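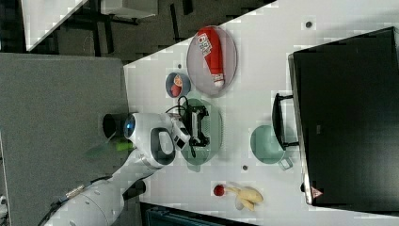 Ticket 162 - White table, wobble and rocking plates
Opened by: Jonatan Torvik
Status: open, waiting on parts

First entry, 9:40 am
Hi all, me again. The white table has started rocking whenever anybody leans on the long side, and I'd love to get it sorted before the July visitors come through. Put a bowl down a bit hard and everything on top shivers. The teal pot is the worst for it, I can hear the thing chattering from my desk! The gray oval plate with the red bottle on it does it too, only quieter.

It's the Vivmont table, the one we got secondhand from Pirnik, so no paperwork whatsoever. I've had a look underneath and can't see anything cracked.

10:15 am
Tried the obvious stuff. Took all the dishes and the fruit off (the bananas go on the shelf please, not in the drawer, they got squashed last time), then pushed down on each corner in turn. Three corners are solid. The one nearest the door drops when I press and comes back up when I let go. Folded a piece of cardboard under that foot and the rocking got a lot better, but the cardboard squashes flat within the hour, so that's no fix.

11:30 am
Engebretsen from facilities wrote back and asked if the feet are adjustable. They are! I had no idea. You lift the corner and turn the foot by hand, or you're supposed to - three of them turn nicely and the bad one is stuck solid. Gave it a squirt of oil and left it.

While I was waiting I wondered about the little dark dots in the tabletop. There's one just below where the pot goes and another beside the blue bowl, and I'd always taken them for marks that wouldn't scrub off. Are they screws or just holes? If they're screws and they go down into the legs, I'd like somebody who knows tables to say so before I go poking at them with a screwdriver.

2:05 pm
Oil did nothing. Tried again with a rubber glove for grip and then with pliers, and got maybe a quarter turn before it jammed again. The quarter turn did help a little, so I'm sure we're on the right foot (sorry).

Andus has a replacement set with a 29 mm base and I've asked for four, so they all match. Their page says each foot is good for 1,000 pounds, which should cover a pot and some fruit.

Until they get here:
- heavy stuff toward the middle, please
- no leaning on the long side
- leave the cardboard where it is, I'll swap it every morning

4:50 pm
Andus says 17 in stock, shipping tomorrow. Leaving this open.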